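The small box problem

I have a weakness for little boxes. It started with one from a shop called Uvard, down by the harbour, and now there's a whole shelf of them in the hall (my sister calls it the Didenko, after our old dentist's waiting room, which had a cabinet full of odds and ends that we were never allowed to touch). So when I was asked to write about decorative blocks and boxes for grown-ups, I said yes before the editor had finished the sentence!

I went to see Uliana Panasiuk first. She covers boxes in felt, and she's been at it long enough that her fingertips are permanently a bit pink. Red is her best seller by miles. She tried a very tasteful grey one winter and ended up giving most of them to her aunts. Her top tip is to put the glue on the box and never on the felt, and then to walk away and have a cup of tea while it grabs. I have ignored this advice twice and ruined two perfectly good boxes.

Then there's the question of knobs. I'd always assumed a knob was a knob, but Uliana keeps a biscuit tin of them and will hold one after another up against a box, squinting, for as long as you'll let her. She likes a plain round one in a pale colour on a strong red. Having lived with one for a month, so do I. It makes even a tiny box look like a front door. 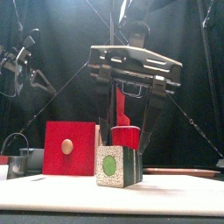
Can you put felt and a speckled, terrazzo-style pattern next to each other?
Absolutely, as long as they share a colour somewhere nearby or one of them is kept fairly plain. Felt soaks up the light and a speckle breaks it up, so the two don't fight.

Catinca Toma would go further. She paints cubes at a kitchen table in Skedura and thinks every side should be a surprise, so you might get speckles on one face, stripes round the corner and a great big dot where you least expect it. She uses leftover tester pots, mostly greens, and flicks the speckles on with an old toothbrush (wear an apron, and move the cat). A cube takes her 25 minutes plus drying, and she sells them at the Sketport market in April, when people are cheerful and have their purses out.

I came home with two of hers and stacked things on them straight away. A cube makes a lovely plinth! Mine has held a candle stub, a thimble, and a lemon that I forgot about. Uliana thinks the stacking is showing off. Catinca thinks the boxes should be moved every morning, and I do try, though usually it's when I'm looking for my keys.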